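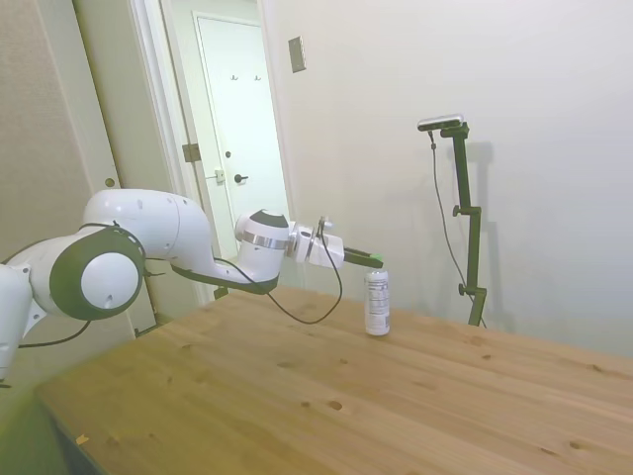
Duván Zapata
Writer and keeper of this blog

Journal > Home > Tables

Start - Journal - Workshop - Contact

I wanted a pine table for a long time. My first one, when I came to Illside, was a white thing with a paper surface, and after one winter the corners opened like a wet book. So this time I paid 80 pounds for a used one, all wood, with the planks going lengthwise and a warm colour like honey.

What I like most are the knots. There are three small dark ones scattered over one part of the top, and my hand goes to them when I am thinking. My neighbour Mrs Cárdenas told me that knots are a fault and the seller should have taken something off the price. I did not ask him. For me a table without knots looks printed.

The care is simple, but I had to learn it. I wipe along the grain with a cloth that is almost dry, and I go over the seams between the planks with a soft toothbrush, as crumbs love to live there. Twice a year I give it a thin coat of oil and leave it for 11 hours, usually overnight.

Cans and glasses are my weak point. A tall slim can, white and silver, looks very innocent on pine, but a cold one can leave a ring if you forget it. I own four cork mats and I forget them all. For a pale ring I rub in a little oil with my finger and wait until the morning - sometimes it helps, sometimes I must live with it.

In May I will try to sand the one edge that is still rough. I have bought the paper already.

Recent posts
A shelf for the Trusdale radio
Oil or wax? My two winters of testing
The chair that came without screws
Walking to Illside market before breakfast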